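Building a Two-Arm Robot in a Shared Workshop
Session 2 handout: Dish racks, and what a demo proves
Notes by Farzana Abbasi, Kemville evening course
Revised March 3, 2023

Before the session, read the Session 1 notes on power supplies and emergency stops. Bring your logbook. If you don't have a logbook, start one tonight.

1. Why start with dishes

Every home robot video seems to have a kitchen in it. Usually a cup goes into a rack, the arm backs away, and the clip ends. I have watched a lot of these and I come away with the same questions each time. How many tries came before that one? Who put the cup where the arm could reach it? Would it have worked with a different cup?

We use the dish rack in this course partly to find out how far those clips can be trusted. It is a cheap task to set up, and it is hard for reasons that don't show up on a screen. You will need two arms, a wrist camera and a fair amount of patience with cables.

2. What makes the rack difficult

Thin wire. A rack is mostly gaps. Seen from the wrist, the upper basket and the plate dividers under it collapse into one tangle of black lines, and anything on the floor below shows through. Software that finds a solid mug without trouble may have no idea which wire is the near one.

Dark on dark. Black fingers working around black rods leave very little contrast to go on. Silvan Zaugg has argued for painting the rack white. I'm against it. You would then have a robot that can load a white rack, and the rack in your kitchen will still be black.

Clear glass. Treat any claim about clear glass with suspicion until you have seen the raw camera view. The outline comes and goes with the lighting, and the background shows straight through.

Handles. A mug on its side can come to rest with the handle in several positions, and each one wants a different grasp. Decide before you start whether the handle direction matters to you, and write the decision down.
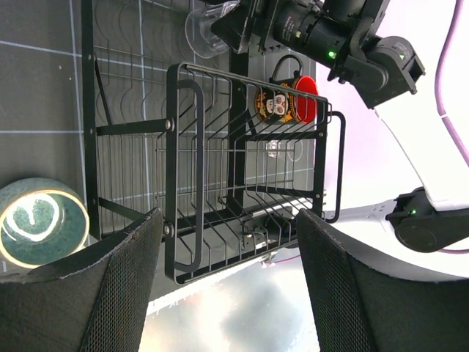 Fig. 1. Wrist camera view over the two-tier rack. Compare the red-rimmed mug with the clear glass farther down the basket.

When you look at Fig. 1, cover the mug with your thumb and try to trace the glass behind the wires. Most people manage it only because they already know what a glass looks like. Note also how bright the area between the two fingers is. Overexposure of that kind can hide the very spot you care about when the gripper closes.

3. Counting honestly

Reto Moser's team at the Brangate workshop logged 56 attempts in October and reported 25 as successes. I asked to see the log. A mug that landed in the basket and tipped over had been scored as a success on some pages and a failure on others, depending on who held the pencil. The number may be fine – I can't tell, and neither can they.

Rules for this course:

Write the definition of success before the first attempt.
One person scores for the whole run.
Every attempt goes in the log, including the ones where you forgot to switch something on.
If a person touches the object or the rack during an attempt, it is a failure.
Do not change the lighting halfway through.

4. Cables

Leave slack at each joint and move the arm through its full range by hand, with power off, before you tie anything down. Afiq Siregar will show his routing on the Nedell bench. It is neater than mine, though I would still like to see it after a month of use.

5. For next time

Pick one object and one starting position. Run the task until you are bored, then keep going for a while. Bring the full log and one clip of a failure. Please don't bring your best clip.

Roswitha Widmer has the key to locker 3317, where the spare finger covers are kept. Sign for what you take.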